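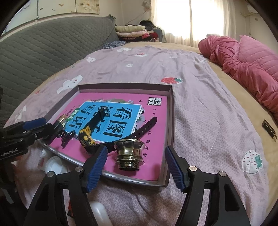 Open House

My daughter has told me four or five times what she does for a living, and each time I nodded and went away with a slightly different idea of it. So when she called to say Undura was having an open house and families could come, I said yes before she'd finished the sentence. I even ironed a shirt.

"You don't have to iron a shirt, Dad," Ellie said when she met me in the parking lot.

"It's ironed now," I said.

The building is out in Surkdale, past the Mackay tire place, and it used to sell pool tables. You can still see where the sign was. I'd pictured something with a lot of glass, I suppose, and people in white coats. There was a folding table with name tags and a plate of lemon bars, and a tall woman with a gray braid who shook my hand like she was testing it for leaks. This was Rhona Farquharson, who runs the place. She'd read my name tag before I'd finished sticking it on.

"You're Ellie's father! She has the best wrists in the building."

I have been told many things about my daughter over the years by teachers and coaches and one very upset bus driver, but never that. I said thank you. Ellie went red and took a lemon bar.

Now, the thing you have to understand is that Ellie is 22 and was the messiest child in the state. I'm not exaggerating for effect. I once found a grilled cheese in her violin case. And the job she has, the job she gets up early for and has never once complained about, is tidying bedrooms. She holds a gripper in each hand, black things with two fingers that open and close when she squeezes, and she picks up stuff off a bed and puts it in a tray or a box, or takes it out again. The grippers remember how she did it. Then all that goes off to the people upstairs, and at the end of it a robot is supposed to know how to pick up a hair clip.

"And that takes how long?" I asked Rhona Farquharson.

"Oh, ages," she said, very cheerfully. "Come and see the rooms!"

The rooms were the part that got me. They've built them inside the old showroom, bedrooms mostly, and a kitchen, and one hallway that doesn't go anywhere. But they're real rooms! Somebody had put pictures over the beds and hung curtains and left socks around. I walked into one with a blue bedspread and stopped in the doorway because it felt rude to go farther. There was a paperback face down on the pillow and I had the strong feeling that whoever was reading it would be back in a minute and want to know who I was.

"Who does the mess?" I asked.

"We take turns," Ellie said. "Mine's considered very natural."

I'll bet it is.

There were maybe a dozen of us on the tour, parents and husbands and a few kids, and we stood along the wall while Ellie and a young man in a bow tie (I think he'd been told it was dressier than it was) did what they do all day. I had expected it to be fast. I don't know why. You hear robot and you think fast. Ellie brought her right hand over a wristwatch that was lying on the bedspread, and she slowed down, and then slowed down some more, and the two fingers closed on the strap so gently that the strap hardly moved. Then up, and over, and down into the tray. She let go and waited a second before she pulled away.

"Why'd you wait?" I whispered.

"So it knows I'm done."

She did a comb. She did a marker with no cap. She did a coin, which took her three tries, and she didn't sigh or mutter or throw it across the room, and I stood there with my lemon bar thinking, who is this? I had that kid for eleven years of piano. She used to slam the lid so hard the clock stopped.

The little boy next to me put up his hand and asked why she didn't just use her hands, and everybody laughed, but I was glad he asked.

"Because the robot doesn't have hands," the bow tie said. "It's got these. So we have to figure out how to do it with these."

The boy thought that over and asked if the robot could have hands for Christmas.

Then they let us try it. I want to put it on record that I didn't push forward. I was at the front because I had been standing at the front. Ellie handed me the grippers and showed me where my fingers went, and they were lighter than I expected and a little warm from her.

"Pick anything," she said.

I picked the watch, naturally. I'd just seen it done. I came down over it nice and slow and squeezed, and it shot out sideways and went off the far side of the bed. One of the husbands clapped.

"That's okay," Ellie said. "Too much squeeze. Try again, and look at the tips, don't look at your hand."

I have to tell you where I know that voice from. It's mine. It's the one I used in the church parking lot the summer she learned to drive, when she took out the shopping cart. (Why there was a shopping cart at the church I can't tell you.) Too much gas. Try again, look down the road, don't look at the hood. I don't believe she knew she was doing it. I didn't say anything, I just looked at the tips.

I got the comb. I got it on the second try and I carried it over to that tray like it was a full bowl of soup, both elbows out, and I set it down and waited a second so it would know I was done. And the whole wall of them cheered, the husband included, and I'd be lying if I said I didn't take a small bow.

"Was that recorded?" I asked.

"It's all recorded," said Rhona Farquharson.

"So the robot's going to learn from that?"

She looked at Ellie and Ellie looked at the ceiling.

"We might use it as a contrast," Rhona said.

After that came the main event, which was Grudeo. They brought us around to the biggest of the bedrooms and there it was next to the bed, two arms on a post on a rolling base, with the same black fingers I'd just been fighting with. Somebody had tied a ribbon on the post. Rhona gave a speech, mostly thank-yous, and said it had learned this from 170 hours of people in this building doing it by hand, and would everyone please stay behind the tape.

Then they turned it on and it did nothing at all.

It did nothing for long enough that people began to look at their shoes. A man with a laptop sat down on the floor and typed. The little boy asked if it was shy. And I found that my heart was going, which was ridiculous, I'd known this machine for two minutes. But I remembered sitting in the third row at a recital with my hands under my legs while a certain person stared at the keys and didn't start. You can't do a thing. You can't even cough.

The man on the floor said, "Okay. Okay, try now."

One arm lifted. It moved out over the bedspread, where there was a hair clip and a spoon and somebody's glasses case, and it stopped above the clip as though it was making up its mind, and then it came down slow. And slower. The fingers closed. Up it went, over the tray, and down. It let go of the clip, and then it stayed right where it was for a second before it pulled away.

I turned around to find Ellie. She'd ended up at the back by the door, behind the taller husbands, and she had her hand over her mouth.

"That's you!" I said, louder than I meant to. "That's you waiting!"

"It's everybody, Dad," she said. "It's from everybody."

But the bow tie leaned over to me and said, no, that one was pretty much Ellie.

It dropped the spoon, by the way. It got hold of the handle end and the thing swung around and fell on the carpet, and the arm went on over to the tray and carefully let go of nothing, and waited for its second, and pulled back looking very pleased with itself. The boy laughed so hard he had to be taken out for water. The glasses case it got on the first go.

We had more lemon bars after that. I told Rhona Farquharson I had some free mornings now if she ever needed more contrast, and she said she'd keep my name, and wrote it on her hand, so maybe she will. Ellie walked me back to the truck. I'd parked in the sun and we had to stand there with the doors open for a while before I could sit down.

"So do you get it now?" she said. "What I do?"

I said I thought I did. I said it was like being a parent, a bit, with the showing them over and over, and she made a face and said please don't say that to anyone who works here.

"What does your own room look like these days?" I asked.

"Drive safe, Dad," she said.

I got home and there was my watch on the kitchen counter, and I went and found the salad tongs.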